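An afternoon at the Korby lab open day

I'd been meaning to get along to one of these for ages, and Korby finally ran one on a day I could make it.

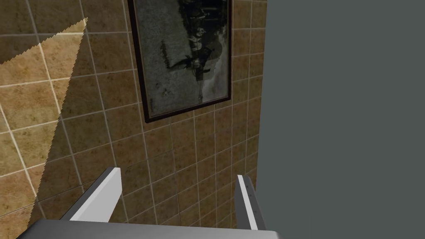
Majdi Hijazi reckoned the simulator was the wrong place to start, and that visitors should see the real arm first and the maths later. I see his point, but I'm glad they did it this way round, as the simulated stuff is where most of the training happens.

The method is called Gosska. You take a policy (the bit of software that decides how the arm moves), train it in made-up rooms, and keep changing the rooms on it. Tiles, plain walls, pictures, hard sunlight, the lot. The view comes from just behind the gripper, so half the time it's staring at a wall on a mad angle with its own fingers in the way – and it still has to work out where it is! Tilted views like the tiled one used to throw it completely, according to Khang Huỳnh, who walked us through the results and was very patient with my questions.

They had 318 rooms in the training set and kept 50 back for testing. With the same wall finish in every room, the policy did brilliantly in training and fell over in the test rooms. With the finishes and lighting shuffled, it reached its target in 96 per cent of test runs. Jagged shadow edges didn't seem to matter, which surprised me, because I'd have guessed you'd want prettier rendering. Apparently they tried that and it mostly made everything slower.

After morning tea we went downstairs to Horgan, the real arm. We got 2 demos. It reached for a mug on the first and stopped well short on the second, and Khang reckoned a reflection off the bench was the likely culprit. I liked that they left the second one in the program and talked about it.

Parking's a pain, by the way, so catch the bus. The sausage rolls were good. They're planning another open day in August and I've already put my name down.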